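Bedding tips I've tried, and which ones I'd bother with again

Every autumn the same bedding advice does the rounds, and every autumn I fall for some of it. I've kept a list going on the back of the linen cupboard door. Most of it has been crossed out.
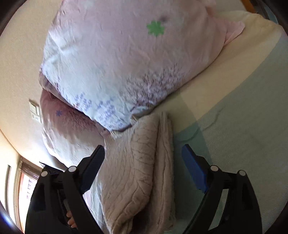

The burrito method for getting a doona into its cover is the one everyone swears by. Lay the cover inside out on the bed, doona on top, roll the lot up like a swiss roll, turn the ends through and unroll. I've done it 4 times. It works on a single. On a queen I ended up with a twist in the middle and a sore back, and went back to the old way: cover inside out, hands up into the far corners, grab the doona corners through the fabric and shake it down. Quicker, and you can do it half asleep.

Corner ties are worth having. If your cover didn't come with them, sew a loop of cotton tape into each corner of the cover and a matching pair of tapes on the doona. The clip-on gadgets are another story. I bought the Zurko ones, four to a pack, and two had popped open by the end of August. They also leave a lump you find with your foot.

Tennis balls in the dryer: maybe. They do break up clumps in a feather doona, but so does stopping the dryer every 18 minutes and giving the thing a good shake, and that makes less racket. With polyester filling I couldn't tell any difference at all.

Fleece blankets want cool water, a gentle cycle and no fabric softener. I was doubtful about the softener part until I stopped using it on one blanket and kept on with the other. The one without is still fluffy. Don't iron fleece, whatever the label seems to allow, and keep it away from towels unless you like picking off lint.

Vinegar in the rinse gets talked up as a cure for everything. Half a cup took the musty smell out of a blanket that had been stored over summer. It did nothing for colour. So would an afternoon on the line, I suspect, but it was raining.

Vacuum storage bags are fine for polyester, bad for down. I paid $153 for the Mollel set, which claims to be gentle on feathers, and my good doona came out flat and stayed flat for weeks. An old cotton pillowcase costs nothing and lets things breathe.

As for washing a doona every month, I don't believe anyone does. Wash the cover with the sheets, air the doona over a rail when the weather's dry, and wash the inside once or twice a year. Check the drum size first. A queen won't rinse properly in a small front loader, and the laundromat on Ranard Street has the big machines. Go before 9 am.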